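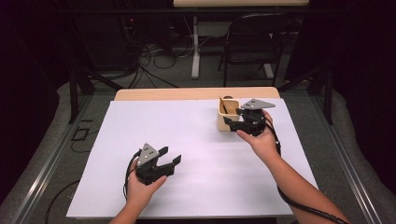
Pencil cup

A pencil cup, also called a pen pot, pencil pot, brush pot or desk tidy (though the last name is more often kept for pots with several compartments), is a small open-topped container used to hold writing and drawing tools upright on a desk, table or shelf. It is among the most ordinary pieces of desk furniture, found in homes, schools, workshops, shop counters and post offices, and a great many of the cups in daily use began life as something else altogether: a mug with a lost handle, a jam jar, a food tin, a flowerpot or the tooth glass from a bathroom shelf.

Form and size

Most pencil cups are a little over half the height of a new pencil, so that the tool leans against the rim with enough of its length showing to be picked out by finger and thumb. A cup much shorter than this tends to tip when a long brush is put in it, and one much taller swallows rubbers, sharpeners and short pencils, which then have to be shaken out on to the table — a small nuisance, but one that most people who have kept a deep jar on their desk will remember well.

Round cups are the most common, being the easiest shape to throw on a potter's wheel or to roll from sheet metal. Square cups sit neatly against a wall or against one another and make good use of a narrow shelf, but a sharp inside corner gathers dust and pencil shavings and is tiresome to wipe. Square cups with rounded corners are a comfortable halfway house, and are widely sold for children's tables, where a sharp outer edge would be unwelcome.

A single pencil in an otherwise empty cup will always lean, and usually comes to rest across the opening with its foot in the opposite side of the base. As more tools are added they prop one another up, and a well-filled cup holds its contents nearly straight. Some makers fit a grid or a disc with holes across the top to get the same effect with only a few pencils, and a layer of dry rice or clean sand in the bottom does the job almost as well.

Materials

Glazed pottery is heavy for its size and therefore steady, and it washes clean of ink and paint, though it will chip if knocked against a tap. Wood is warm to the touch and quiet in use, but stains readily. Plastic cups are light, cheap and hard to break, and for this reason are the usual choice in classrooms. Metal mesh lets shavings and dust fall through on to the desk, which some people find helpful and others very much do not. Leather, cork, bamboo, stone and glass are all used too, and woven or felted covers are often made at home to slip over a plain tin.

Brushes and pencils

Where a cup is used for paintbrushes, these are stood with the handle down and the hairs up, so that the tip is not bent out of shape. Wet brushes are better laid flat until they are dry, as water left to run down into the metal collar loosens the glue and swells the wooden handle. Pencils may be kept either way up. Points upward make it simple to see which are sharp and what colour they are; points downward are kinder to the hand that reaches in without looking, although the leads may break against a hard base. A circle of felt or folded paper in the bottom softens the landing.

Place on the table

A cup is generally kept towards the back of the working surface and on the side of the writing hand, where it can be reached without leaning over the paper. On pale or smooth table coverings a ring of grey dust tends to gather under the base, and a cork or felt foot will help with both the mark and the sliding. In shared rooms it is common to keep one cup to a table, in the middle, and to move it to the edge when a large sheet is being used.

In teaching and collecting

Agustina Ojeda's booklet Small Pots for Small Tables, written for infant teachers in Prulham, recommends a cup wide enough for a child's hand and no deeper than the pencils are when worn to half their length. She advises against more than 24 pencils in one cup, as children pulling at a tightly packed bunch are apt to bring the whole lot over.

The Prulham pottery run by Yusri Setiawan has made brush pots since the workshop opened, and its plain beige cup, in 4 sizes, is still its best-known piece. A display of 73 pencil cups lent by local households was held in the town one July, arranged by Deepika Kaimal, and took in everything from turned walnut to a painted custard tin.

See also

Desk tidy
Inkstand
Pencil case
Brush rest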